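Clolham Home Help
Ask a neighbor > Storage and tidying

How do you store small metal blocks and loose cables so they stay in order?

Posted by Tanvir Bepari
Tags: small parts, cables, drawers, pouches

Hello everybody. I hope this is the correct section. I looked in the electronics section also, but the people there discuss mostly repairs, and my problem is only about keeping things in order.

I have a work table in the back room of our apartment. On this table I do small jobs for my family and for some neighbors, for example changing a plug or putting new batteries in a lamp. Over the years I have collected many little things. There are rectangular batteries from cameras and old phones, metal blocks that I use as weights when I glue something, short cables, long cables, adapters, and small tools in pouches. Everything was living in one deep drawer. In April the drawer stopped closing, and my wife told me that I must solve this before I buy one more thing.

I took everything out and made groups on the bed. Now I have these questions.

First, for the blocks and the rectangular batteries, is it better to have a box with a lid, or something open where each piece stands in its own place? In a box they always slide to one side and I cannot see which ones I have. I tried an egg carton but the pieces are too heavy and the carton became soft.

Second, for the cables. I have seen people who keep every cable in a clear plastic bag, and other people who use cloth pouches with a cord. Which one is better if you open them often? My cables are mostly one meter long and I do not like when they get a sharp bend.

Third, should all of this be on the table or in the drawer? My table is 50 inches wide and 24 inches deep and I need at least half of it free for working.

I do not want to spend more than 50 dollars for everything. I have a small saw and wood glue, so I can make simple things by myself. Thank you for reading, and please excuse my English if something is not clear.

Reply from Chidiac

Just buy a plastic organizer with many compartments. They are in every hardware store. I have one from Pokix and it is fine. Put a label on it.

For cables I use the paper tube from the inside of the toilet roll. It costs nothing.

Comment from Tanvir Bepari on this reply

Thank you, I did look at those. The compartments were too shallow for my blocks, so the lid did not close. The paper tubes I will try for the thin cables.

Comment from Chidiac

Then take the deeper model. There are several sizes.

Reply from Dilruba Munasinghe

Dear Tanvir, I had almost the same drawer, so I will write a long answer. I am also not born in this language, we will understand each other well.

About the blocks. I recommend the open type, with slots. When each piece is standing in its own slot you can see with one look how much space is left, and the pieces do not knock against each other. A box with a lid is good for traveling, but on a table it becomes a place where things disappear. I had mine in a cookie tin for years and I always took out all of them to find one.

You can make such a rack with thin strips of wood. Cut the strips with notches to the middle of their height, so that they can sit one across the other like the cardboard dividers in a box of glasses. Then you get a grid. Some advice from my mistakes:

Measure your biggest piece and add a little for your fingers. I made my first rack exactly the size of the piece and it was very difficult to take anything out. The second time I added an eighth of an inch on each side and this was enough.

Cut one notch first and test it on the other strip before you cut the rest. My first notches were too narrow and two strips broke when I pushed them together.

Use very little glue. If the notches are tight you need only a drop at the corners. Let it dry overnight with something straight against the sides, if not it will become a diamond instead of a square.

Put small legs under it if you can. It is easier to lift, and the dust can be wiped from below. I sand the bottom of the legs a little so they do not scratch.

Sandpaper number 200 or near to it is good for the edges. A more rough one will leave hairs on the thin wood.

I must say one thing about safety. If some of your pieces are real batteries, please keep them in a separate rack or a separate row from plain metal pieces, and cover the contacts with a piece of tape. The contacts should not touch metal. Also, the ones which are swollen or leaking should leave the house completely. Our town has a collection point and I think yours has one too. Do not keep them "for later", as my husband did.

I fill my rack from the back to the front. The pieces that I use rarely go in the back row and the front row I leave partly open, so there is always a place to put something back quickly. When the front row is full, I know that it is time to take something out of the house. This small rule helped me more than any container.

About the cables. I use both, the clear bag and the pouch, and I think they have different work. The clear bag is for a cable that you need to recognize. You see the color and the connectors without opening. I write on a small label what the cable is for and put it inside the bag, with the writing to the outside. If you stick it on the outside it comes off after some months, at least with my labels. Make the coil as wide as the bag permits. This will answer your worry about the sharp bend. Do not pull the cable around your elbow and hand in the manner of a rope, because it makes a twist that never goes away.

The pouch with a drawstring is for soft things or for a group of things that always go together, for example a charger with its adapter and its cable. Choose a strong color. I had six gray pouches and it was a mistake, I opened all of them every time. Now I have one color for each kind of use. Orange is very good, you see it even in the bottom of a bag. The only trouble is the cord, which likes to catch on other things. Tuck it inside if the pouch goes in a drawer.

About table or drawer. I would keep on the table only what you touch every week, and all of it along the far side, in one line. Lay the bags and pouches flat and next to each other, never one on top of the other. The rack can come to the middle when you work with it and go back to the line afterward. With a table 24 inches deep, a line of 6 inches at the back will leave you 18 inches in front, and this is enough for most small jobs. All the rest goes in the drawer, and now the drawer will close!

One more thing. If your table is old or has marks, put a flat pale board over it. Small screws and dark things are much easier to see on a light color, and when the board is dirty you can change it for a new one. Mine was 12 dollars at the building store and they cut it for me there.

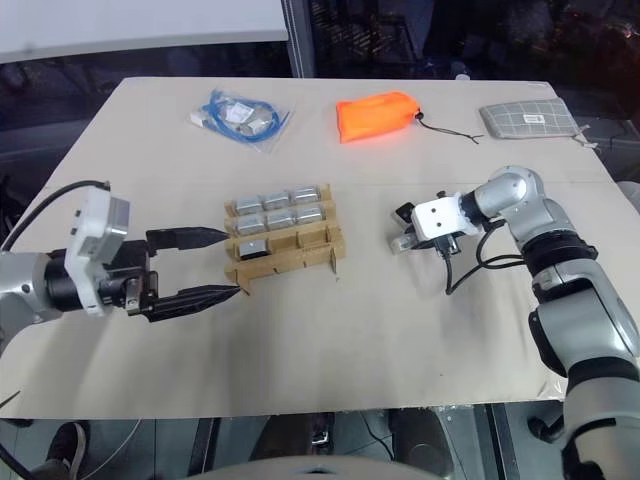 Tanvir Bepari replied that the slots were much clearer to him now, and he wanted to know if three rows are enough or if he should make four from the beginning. He also asked if it is a problem to use strips of different wood, as he has some pieces left from a shelf and some from a fruit box.

Dilruba Munasinghe

Three rows, I would say. With four rows your hand must go over too many pieces to arrive at the back, and the rack becomes heavy to lift when it is full. If you have more pieces, make two racks. Then you can keep one in the drawer.

Different wood is no problem if the thickness is the same. The fruit box wood is usually thinner and it splits along the line when you cut the notch. Put tape over the place before you saw, and take the tape away slowly. If the thickness is different, use one wood for all strips in one direction and the other wood for the crossing strips, and measure the notches separately.

Tanvir Bepari

Thank you very much, this is what I needed. I will use the shelf wood for the long strips. For the pouches, my wife has cloth left from curtains and she says she can sew them if I choose the colors today and do not change my mind.

Reply from Flunero

I agree with most of the long answer but I would not put any batteries in a wooden rack near to where you glue or solder. I keep mine in another room, in a cool place. The metal weights are of course fine anywhere.

For labels, a pencil is better than a pen on many papers. Ink from my pen became pale after one summer near the window, and the pencil is still good.

Also, measure the inside height of the drawer before you make the second rack. I made a nice one, and it is still standing on top of my wardrobe.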